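About Drireo

Drireo is a research group in Urnville working on learned manipulation.

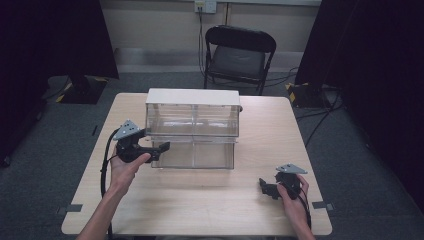

The group studies how a two-armed robot can acquire contact-rich skills from human demonstrations recorded without a robot present. An operator performs the task with a pair of hand-held grippers. The recordings are converted into gripper trajectories and used to train a policy, which is then run on arms fitted with matching jaws.

Background

Drireo was founded by Ghazala Warraich and Saqib Qureshi, who had previously worked on force control for assembly. Their early demonstrations were collected by teleoperation. Operators needed long training, and the resulting motions were slow, with frequent pauses before contact. Policies trained on those motions reproduced the pauses. Hand-held collection was adopted to remove the arm from the recording step, and teleoperation is now used only for baseline comparisons.

Method

Our main line of work is a training procedure called Cluvov. It addresses a specific problem in two-handed demonstrations: the hands are recorded together, but for much of a task only one of them is doing work. The other is holding, waiting or moving to its next position. A policy trained on both streams with equal weight spends capacity imitating idle motion, which varies widely between operators and carries little information about the task.

Cluvov estimates, for each short segment of a demonstration, how strongly the motion of each hand depends on the motion of the other. Segments with strong dependence are trained jointly. Segments with weak dependence are trained separately, with the loss on the idle hand reduced. The estimate is computed from relative gripper pose and jaw opening. No manual labels are required.

The policy predicts a sequence of 16 future actions per hand at each inference step. The first part of the sequence is executed before the next prediction is made. We tested shorter sequences and found that the hands drifted out of phase during lifts.

Tasks

The current task set contains 13 two-handed tasks. Most involve rigid containers with lids, shelves or dividers. Transparent objects are included because depth sensing on them is unreliable and the policy must work from color images and gripper state alone. Reflections from the table surface remain a common source of error, particularly when the approach is low and the near wall of the object has little contrast with what is behind it.

Each task has a written start condition, an end condition and a time limit. A trial that reaches the end condition after the limit is recorded as a failure. Start positions are drawn from a fixed list, and the same list is used for every policy under comparison.

Results

In the most recent evaluation, each policy was given 40 trials on the lid-removal task. The baseline, trained with equal weighting, completed 24. The policy trained with Cluvov on the same demonstrations completed more, with most of the gain in trials where one hand had to steady the container while the other changed its grip. On tasks where both hands move together throughout, the two policies performed alike. This is expected, as the weighting has almost no effect on those recordings.

The method has known limits. It does not help when the initial grasp is wrong, and it can underweight a hand that is stationary but bearing load. Gripper pose alone does not distinguish holding from waiting. Adding a force signal to the hand-held units is under study. A first set of instrumented jaws was completed in February, and calibration is still in progress.

People and sites

Ghazala Warraich directs the research program and is responsible for policy training and evaluation. Saqib Qureshi leads hardware, including the grippers, their mounting plates and the pose-tracking calibration. Demonstrations are collected in Urnville. A smaller team in Rawat handles data checking, segment review and the software that converts recordings to training format. Recordings are rejected if tracking is lost on either hand during contact, and the rejected portion is logged by task.

Working with us

Drireo accepts visiting students with experience in control, computer vision or mechanical design. Visitors normally begin by collecting and reviewing demonstrations on an existing task before proposing a new one. Groups interested in comparing results may request the start-position lists and task definitions from the Urnville office. Requests should state the gripper geometry and maximum jaw opening of the robot to be used, as several of the container tasks cannot be performed with narrow jaws.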